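Stedham Hand Gripper, the everyday data kit

Home > Collection tools > Handheld > Stedham

In stock. Ships from the Mullanitz store with pads fitted.

I'm the person who packs these and also the person who uses them most, so this page is long and a bit rambly. Sorry! If you only want the numbers, skip down to "What you get".

The Stedham is a gripper you hold in your own hand. You squeeze, the two jaws close, and whatever you pick up gets recorded the way a robot arm would meet it - from the wrist, with the fingers in view. No arm to ship, no safety fence, no booking time in the lab. You take it to wherever the stuff is and do the chore, over and over, until you have enough examples to train on.

What I use it for

Small, ordinary jobs in ordinary rooms. My favorite starter task is snack packets, and I'll tell anyone who asks to begin there. They're light, they crinkle, they slide, and the printing on them gives a model plenty to look at. A rice cracker packet lying on a flowered bedspread is a much harder pick than a block on a gray bench, because the cloth bunches up under the fingers and the pattern is as busy as the wrapper. I love that. If your policy only ever sees clean tables, it's going to have a bad time in anybody's bedroom.

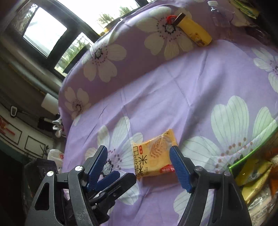

Hae-won Baek: I'd add that you should vary where you start from. My first 200 episodes all came in from the same side, and the model I trained on them wouldn't approach a packet any other way. I redid the set with a different starting spot every time and it was a whole lot happier. The blue pads held up fine through both rounds.

Good advice, and I've stolen it for the printed guide (thank you!). I'd go a little further and move the box too, if your task has one. Turn it, slide it along, set it at an angle to the edge of the bed.

What you get

Gripper, right- or left-handed use
Ribbed blue rubber finger pads, one set fitted and one spare
Hex key for the jaw screws
Printed guide, including the packet task
Weight: 710 grams without the cable

Recording a packet-and-box set

Step 1. Lay out your packets and one open box on cloth. Mix the shapes and colors, and leave some already in the box, so the model sees it full as well as bare.

Step 2. Squeeze gently. A puffed pouch wants to be pinched near the middle, and you'll feel the pads take hold well before the wrapper starts to fold. Carry it across at a normal pace - the speed you'd use with your fingers - and pause over the box for a beat before you let go. 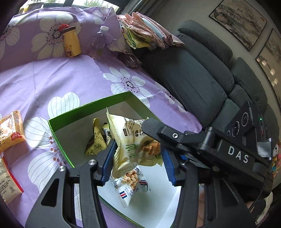
Step 3. Watch your clips the same evening. I throw out anything where the pads never show or where I fumbled and then pretended I hadn't. Keep the honest misses in a separate folder, they come in handy later.

Step 4. Shuffle everything and go again. I can do up to 136 episodes in an afternoon before my thumb complains, and then it's tea.

Spares and care

Wipe the pads with a damp cloth. Check the pivot screws every three sessions, and snug them up if the jaws feel sloppy. Spare pads and linkages are on the Nandden parts page, and the Chávez carry case fits the gripper with its cable coiled.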